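Pesquisar no fórum... Pesquisar Busca avançada

margit_illes
Gente, passei a noite de agosto mais estranha da vida no antigo hotel Zitcombe! Passos no corredor do 6º andar até de madrugada - e eu era a única hóspede.

rakiya.b
Cano velho, Margit. Dormi lá e só ouvi água.

szalai60
Discordo, Rakiya. Cano não bate na porta três vezes.

rakiya.b
Bate sim, kkk. Vai ouvir o meu!

margit_illes
Volto lá no mês que vem e levo gravador.
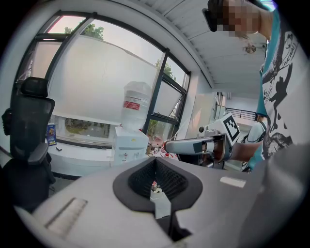

camiseta WAIWAI, braço esticado

szalai60
Me chama que eu vou junto!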